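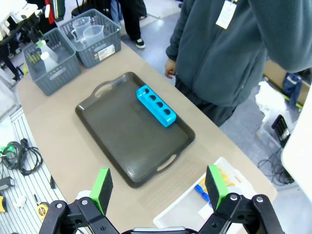
About Tanulell

Tanulell runs scrip and rebate fundraising for churches, school bands and parent groups. We buy store credit at a discount, pass it to member groups at face value, and pay the difference into the group's account every 90 days.

The service was started in Tidanholm by Drahomíra Urban and Kwesi Dogbe, who had kept the gift card ledger for a parish choir. A group needs 13 registered families to open an account. There is no joining fee. Minimum card order is $100 per group, and orders close on the last business day of the month – except in July, when the office does not process orders.
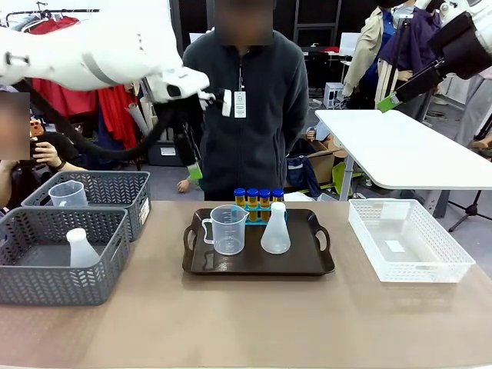

Tray with measuring jug, flask and rack of four capped tubes.

Group accounts are held separately from our operating funds. Statements list each order, the store, the rebate rate and the amount credited. Janka Ševčík handles new registrations and Nektarios Stefanou handles payments and lost cards. Cards reported lost can be replaced if the serial number was recorded at pickup.

Mail: Tanulell, P.O. Box 2093, Tidanholm
Page last updated June 2, 2025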